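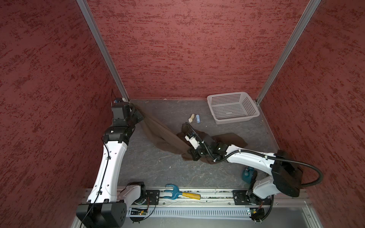

Department of Vehicle Engineering and Transport History, Vehicle Trials Group

3.2 Cooling load of the Drelomura carrier on long gradients

The Drelomura light carrier was designed for flat country, and its radiator was sized for a loaded road speed of 60 km/h. Service on mountain routes placed the engine under a different duty. On a sustained climb the driver must hold second gear, the fan turns slowly in relation to the heat rejected, and air flow through the grille falls well below the design value. Workshop records from the Onsri depot list head gasket failure as the most frequent cause of withdrawal, ahead of clutch wear and broken spring leaves.

Cordeiro and Yensuk attributed these failures to coolant loss at the header tank. We repeated their calculation with the fan ratio given in the Merura parts list and obtained a lower flow at the pump inlet. The difference matters only above 2 tonnes of payload.

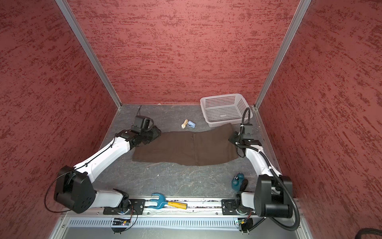 With the canvas tilt fitted, a further penalty arises from air trapped behind the cab, and the coolant outlet temperature rises by 4 °C at the same engine speed. Removing the side curtains recovers part of this margin. Figure 7 plots outlet temperature against gradient for both conditions; the broken line marks the limit set in the driver's handbook.

Figure 7. Coolant outlet temperature against gradient, second gear, full payload. Solid line: tilt removed. Dotted line: tilt fitted.

The later Resico conversion used a deeper core and a shroud around the fan. No change was made to the pump. Depot returns for October show fewer gasket replacements among converted vehicles, although these had also been given new cylinder heads, and the two effects cannot be separated from the returns alone. The treatment of the gearbox oil cooler, fitted to the towing version only, is given in Section 3.3.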